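Ticket 226: Floor pickup stops short when the target is on carpet
Product: Flurent arm controller, release 3
Site: Kamcombe
Opened by: Rin Morikawa
Assigned to: Yoshinori Noguchi
Opened: 5/27/25
Status: Closed, workaround in place

Problem as reported

We use the arm for tidying. The job is to pick small things up off the floor and put them in a bin: socks, cloths, plastic lids, that kind of thing. On the smooth pale floor it does this well enough that we leave it alone. On the gray speckled carpet it comes down over the item, stops with the fingers a little above it, waits, then reports "contact lost before grasp" and goes back to the start position.

Nothing was changed on our side before it began. The same items get picked up without trouble if I move them onto the smooth floor. I have restarted the controller and rerun the hand calibration, which passed.

What I need to know is whether this is a fault or whether the arm just can't do carpet. If it can't, I have to tell the people at Prirovine before they plan a bedroom around it.

Rin Morikawa

Reply 1, Yoshinori Noguchi

Thanks for the clear write-up. Please send the following:

Log file from one failed pickup, full length.
Floor profile name, under Settings, Surfaces.
The contact timeout value on the same page.
Whether it fails on every item or mostly on flat ones.

Don't change anything yet, including the calibration.

Reply 2, Rin Morikawa

Log attached. The floor profile is "hard, default" for the whole room. Contact timeout is 2000 ms. I don't think anyone has ever touched either one.

It is mostly flat items. A rolled-up pair of socks comes up off the carpet fine. A single sock laid out flat fails nearly every time. A folded cloth is somewhere in between, and depends on which way the fold faces.

Takumi Ichikawa also noticed that it is worse near the edge of the carpet, where it meets the smooth floor.
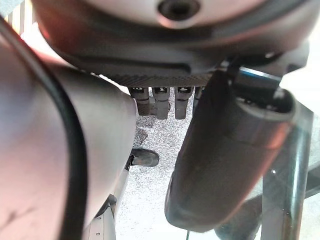
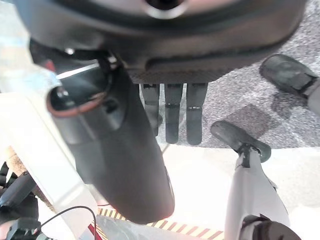

Gray speckle under the hand in both. The striped tape on the floor is in the second.

Step 1: Floor height at the carpet edge

The log shows the controller using one floor height for the full work area. That height was measured on the smooth floor. The carpet surface is higher and it also gives when pressed, so the fingers meet resistance earlier than planned. The controller reads that as an obstacle and backs off. The contact timer then runs out and you get the message you saw.

Near the edge there are two heights in one reach. If the palm is over one surface and the fingertips are over the other, a single floor height will be wrong for one of them.

Action: add a second floor zone for the carpet. Measure it at five points, pressing lightly. Keep the zone line a hand's width inside the edge of the carpet on the first try.

Result (Rin): Zone added. The arm now reaches the item every time. The rolled socks and the folded cloth are fine. The single flat sock still fails a lot. The fingers close on top of it and come up with nothing, or with a pinch of carpet.

Step 2: Finger approach

With the height fixed, the remaining problem is the grasp itself. Straight down is the default approach. On a hard floor the fingertips slide in under a flat sock as they close. On carpet they dig into the pile and stay where they are.

Action: switch the carpet zone to the "sweep" approach. The hand comes down beside the item, drags it a short way, then closes on the bunched part. Lower the closing force one notch. Leave the timeout alone.

Result (Takumi): Better. I ran 40 pickups on the carpet with the flat sock and it got most of them. The misses were when the sweep pushed the sock along without bunching it. It tried again and usually got it the second time. Slow, though — a second try means going all the way back to the start position.

Step 3: Retry without going home

Action: in the carpet zone, turn on "retry in place" with a limit of two. After that it should return to the start position and flag the item instead of carrying on.

Result (Takumi): Works. It is no longer painful to watch. When it gives up, the item shows in the skipped list and one of us picks it up.

Step 4: Edge of the carpet

Action: move the zone line out to the real edge and repeat the flat sock there.

Result (Rin): Not good. With the sock half on the carpet and half off, it swept the sock onto the smooth floor and then closed at carpet height, above it. Same failure as the original report, only in a new place. I moved the line back in and marked the strip along the edge as a no-pick area. Anything lying there goes on the skipped list.

Reply 3, Yoshinori Noguchi

The no-pick strip is the right call for now. The controller picks its zone once, when the approach starts, and doesn't check it again after the sweep. I have passed this to Ludmila Šindelář on the motion team. I don't have a date for a fix and I'd rather not guess at one.

On your first question: this was a setup problem plus one real limit. Carpet is supported if it has its own zone. A flat item across two surfaces is not.

Reply 4, Ludmila Šindelář

Confirmed on our bench with a Hattori rug sample laid over tile. The zone needs to be read again after any move that drags the item. There is a similar report from February with a bath mat, so I have joined the two.

One warning for the bedroom plan. Long pile is a different matter from short pile. The sweep approach can snag, and the lower closing force only helps up to a point. Please test on the actual carpet before promising anything.

Reply 5, Rin Morikawa

Understood. I told Aoi Wada at Prirovine the following, so that it is on record here too:

It can clear a short-pile carpet of ordinary small laundry if a person sets up the zones first.
It will leave some things behind and will say which ones.
It does not handle the edge of a rug.
It is slower than a person by a wide margin.

She is fine with that for a room that gets tidied while the owners are out. She asked about toys with many small pieces. We have not tried that and I said so. I'll open a separate ticket if we do.

Closing settings

Zone A: smooth floor, straight down approach, default force.
Zone B: carpet, sweep approach, force one notch down, retry in place set to two.
Edge strip: no pick.
Contact timeout: unchanged.

Settings exported by Takumi and saved with the Kamcombe backup. Please reload them after any controller reset, then repeat the five-point measurement on the carpet before running a job.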